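Ticket 1134: Teleoperated demonstrations rejected at export, household simulation set
Project: Tesitz
Reporting site: Jundilach
Component: Koutsoukos remote control bridge
Priority: 2
Status: Open, workaround in place

Summary

Demonstrations recorded by remote control in the household simulation are saved without error but are rejected when exported for training. The export log reports "gripper command out of sequence" and discards the whole demonstration. Of 439 demonstrations submitted in the October batch, the exporter rejected every one in which the operator used the clutch pedal to reposition the hand controller.

Environment

The operator works from the simulated robot's own camera views. The room layout is the standard furnished one and was not modified for these tests. The fault has been reproduced with the head view and with the wrist view selected.

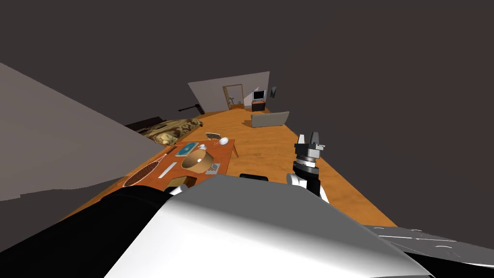

Figure 1. Simulated room with table, gripper raised.

Steps to reproduce

1. Load the household room and start a new demonstration.
2. Move the arm toward the table by remote control.
3. Press the clutch pedal, reposition the hand controller, and release the pedal.
4. Close the gripper on any object and save.
5. Run the exporter on the saved file.

Expected result: the file is accepted, with the clutch period marked as idle.
Observed result: the file is rejected at the first gripper command following the clutch release.

Investigation

Entry 1. The recorder and the bridge were found to keep separate clocks. On clutch release the bridge restarts its counter, and the next gripper command carries an earlier time than the arm position recorded before it. The exporter is correct to refuse such a file.

Entry 2. The fault was first thought to be limited to close work, as most rejected files involved small objects near the table edge. A comparison did not support this. Operators clutch more often at close range - the object chosen has no effect.

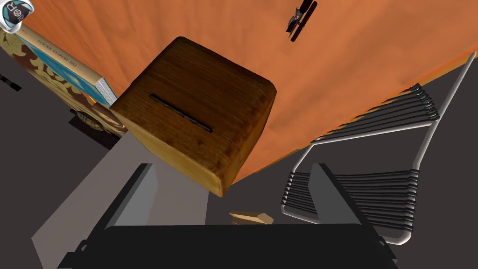

Page last changed: October 24, 2026

Entry 3. Wrist view checked separately, with the gripper near the slotted wooden box and the dish rack. The tilt of this view was raised by two operators as a possible cause. It makes steering harder but does not alter the recorded commands, and has been moved to its own ticket.

Entry 4. Hand-guided demonstrations recorded on the Prandadard arm do not pass through the bridge and export normally.

Workaround

Until the bridge is corrected, operators are asked to complete each demonstration without the clutch. Where the controller runs out of reach, the demonstration should be stopped and started again. Rejected files must be kept, as their times can be repaired once the counter offset is confirmed.

Outstanding

Bridge counter fix, under review.
Repair script for the October batch, not started.
Retest at Jundilach with 3 operators, to be scheduled after the fix is installed.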